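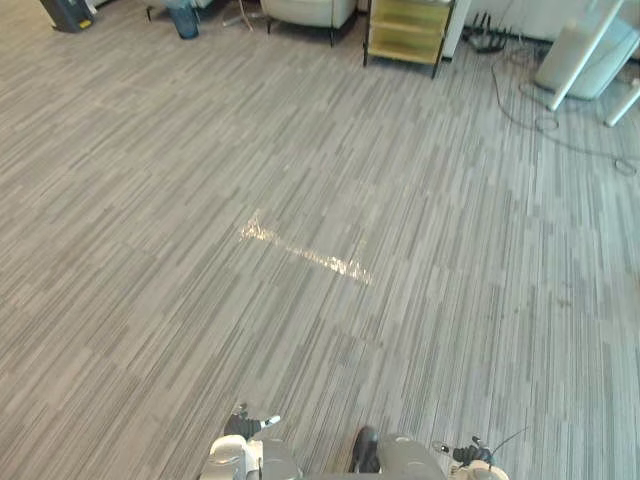 Floor notes: the striped carpet tile

2019-04-09

The gray tile on the main floor of the Tiratcombe building has now been through one full winter. The floor file lists it as Idus, streaked pattern, laid dry over tackifier. These notes cover cleaning, fine debris and tile replacement, and they replace the sheet issued in February.

Pattern and direction

The tile carries long, thin parallel streaks in light gray, mid gray and charcoal. The streaks do not line up exactly from one tile to the next, so the stripe shifts a little at each seam. Several people have reported this as a laying fault. It is normal for a pattern of this type and needs no correction.

Every tile has an arrow on its backing. When a tile is lifted, check the arrow on the one beside it before setting the tile back down. A tile turned 90 degrees shows clearly from across the room, mostly under the ceiling lights in the evening.

Routine vacuuming

Vacuum with the streaks first, then across them. The first pass picks up surface dust. The second gets at grit lying along the seams, where the pile stands slightly more open. Use the brush bar at its middle height setting. On the lowest setting it catches tile corners, and two of the lifted corners found in February were traced to this.

Empty the canister before starting. Suction falls off well before the full mark.

Glitter, foil and other bright particles

Fine reflective particles show on this tile far more than ordinary dirt does. Before treating a bright patch, look at it from a second position. Sunlight and reflections off metal or glass can put a sparkling band on the pile that moves or disappears when the viewer does. If the patch stays where it is, proceed as follows.

1. Keep people from walking through it. Shoes press the particles down to the base of the pile and carry the rest to the next room.
2. Vacuum with the hose only, brush bar off, from the outside edge of the patch toward the center.
3. Press wide tape on what is left, lift straight up, and change the tape often.
4. Do not wet the area. Damp particles cling to the yarn and to the seam edges.

Lint from clothing and covers

Dark knitwear and dark fabric covers leave fibers on light flooring. Ribbed cuffs and hems are the usual source, as they drag when someone kneels or reaches down to the floor. A rubber-edged squeegee pulled toward you in short strokes gathers the fibers into a roll that can be picked up by hand – quicker than a vacuum on small areas. Covers should be shaken outdoors before they are brought back in.

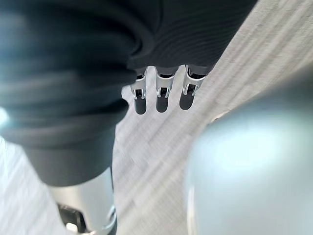
Replacing a tile

Spare tiles are on the second shelf of the floor store, 13 in the open box and 70 in sealed boxes. Lift the damaged tile from one corner with a flat scraper. Vacuum the bare floor, check the arrow, and press the new tile in from the center outward. Fresh tackifier is needed only if the old coat no longer grabs a dry fingertip.

A new tile will look darker than its neighbors for several weeks. Where this matters, take a worn tile from under fixed furniture and put the new one in its place.

Record each change on the floor plan with the position number and the date. Positions run from 1 to 146, starting at the main door. Position 87 is already marked for replacement. Send corrections to the plan to Miłosz Baran. Requests for spares go to Remigiusz Laskowska.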